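Saving Up for an Emergency Fund: Does Payday Timing Matter?
Project report by Valentin Jitaru and Leopold Moser, Curthorpe personal finance class 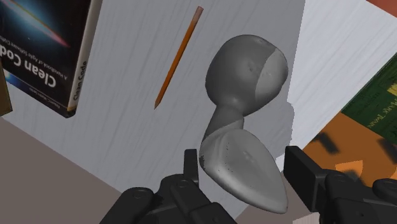
What we wanted to find out

We both have part-time jobs, and we both had nothing saved in July. Our teacher asked everyone to pick a money habit and test it with numbers, so we picked the emergency fund! The goal was $900 each. Our question was pretty simple: does it help more to move money out on payday, or to save whatever is left at the end of the month?

How we set it up

We built a spreadsheet called Drosel (Leopold named it, don't ask) and ran a 6-month plan for two made-up savers who earn and spend the same amounts. Saver A moves $150 on payday, every month. Saver B waits. We gave B the leftovers from our own real spending diaries, which was a little embarrassing but a lot of fun to put together.

Results

Saver A hits $900 in month six, right on schedule. Saver B had a great first month, with $230 left over, and we really thought B might win. Then came a phone repair and a friend's birthday weekend, and B put away $5 in month two. By the end B was at $610, so $290 short of the goal.

We also added interest, using a made-up savings rate. It changed the totals by a few dollars and didn't change who came out ahead. Valentin was hoping for a bigger effect, but six months is a short time for interest to do much.

Problems we ran into

Our diaries had gaps, mostly snacks and bus fares paid in cash. We filled those in from memory. Also, A never has a bad month in our sheet. In real life A might have to pull some money back out, and the next version should allow for that.

What we'd like to try next

A third saver who moves a small amount on payday and adds leftovers later! We also want to see what happens when paychecks change size from month to month, because ours definitely do. Leopold has already started a new tab for it.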